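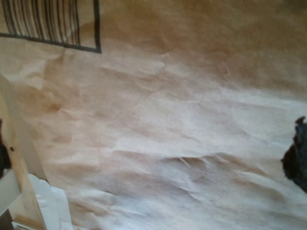
Work area, packing paper and wire rack, before item 1.

Chore readiness checklist, Fellmont workshop
Inspected by: Ainhoa Calvo
Second check: Siamak Kermani
Date: April 12, 2026

Purpose: to record which small jobs can be handed to a machine at this site, and which stay with staff for now. Each item is marked Pass, Part or Fail, with a comment.

1. Emergency stop within reach of the person supervising. Pass.
Comment: Button tested at the start of the shift and again after lunch.

2. Floor and bench clear of loose packing. Part.
Comment: Packing paper should be flattened or binned before any run. Creased paper changes shape when touched and the planner treats it as a solid surface. Omid to put this on the opening sheet.

3. Folding and stacking used packing paper. Fail.
Comment: 7 sheets attempted, 2 of them folded well enough to stack. Staff do this faster. Try again after the next software update.

4. Lifting a wire rack on to a shelf. Part.
Comment: Fine when the rack is square to the arm. Thin bars confuse the depth reading if it is turned. Keep a person on this job.

5. Gripping a network cable by the boot. Pass.
Comment: Rubber pads in good order, no splits. Do not grip the cable itself near the plug.

6. Seating a plug in a switch port. Part.
Comment: 10 tries on the spare switch. Lining up takes nearly 200 seconds in the worst case. Tuấn Tăng wants the latch click confirmed by hand until further notice. Not to be tried on live ports used by the Jindau office.

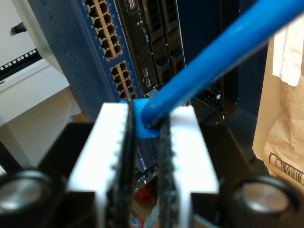
Can the machine be left to do the patching overnight?
Not at present. Someone trained has to be in the room for every run, and any cable it plugs in has to be checked by hand before the port is used.

7. Taking out rubbish and recycling. Fail.
Comment: Not attempted. The back door has a step. Ilir Halilović has a quote of 1,750 for a ramp, awaiting a decision.

8. Log kept of every stopped run. Part.
Comment: Two entries have no reason given. Please write one, even if it is only "stopped by hand".

Next check: end of April, items 2, 3 and 6 only.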